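Workshop notebook, Rondcombe, November

Table and cans, afternoon

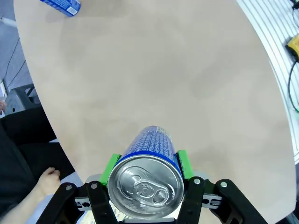
Started on the can work after lunch. The job is the sleeve and lid check for Nustden, aluminium drink cans only, no glass and no bottles this round. Blue ones first, then whatever else is in the carton.

Table notes. The beige top with the rounded edge is staying. I was ready to swap it for the white one from the front room, but the white one throws glare back off the lids and you can't judge the rims properly. The beige is matte enough. It has darker patches here and there, which I took for old coffee and went at with a damp cloth and dish soap. No change, so I'm leaving them alone. If anyone wants to try something stronger, test it underneath first.

Cans lying on their side roll. Obvious, but I lost 2 to the floor before I put a strip of felt along the curved side. A dented can goes in the recycling tub and gets crossed off the sheet. Don't press it back into shape and put it back in the carton, I found one like that this morning and it wasted most of an hour.

What I'm looking at, for each can: tab flat against the lid, rivet centred, no nicks on the raised rim, print not rubbed. The small white text on the blue ones is hard on the eyes after a while. The desk lamp helps if it's down low and off to the left. Reading glasses are in the top drawer, please put them back.

Carton from Haltska says 96. Haven't checked it against the packing slip yet. The slip is clipped inside the lid of the carton. Order number ends in 799, write that on every sheet or Cheung will send them back again.

Colour of the blue: the reference card looks a bit greener than the cans under the overhead lights, and about right by the window. Going by the window from now on. Anything marked "off shade" on the earlier sheets should be looked at again in daylight before it goes out.

Got through around 4 trays before the light went. Sheets are in the blue folder, unsigned.

Still to do:
More felt, the wide kind
Second recycling tub, the first one is nearly full
Ask Cheung if they want the tabs measured or just looked at
Move the carton off the floor by the sink, the bottom flap feels soft

Lamp off, felt left on the table.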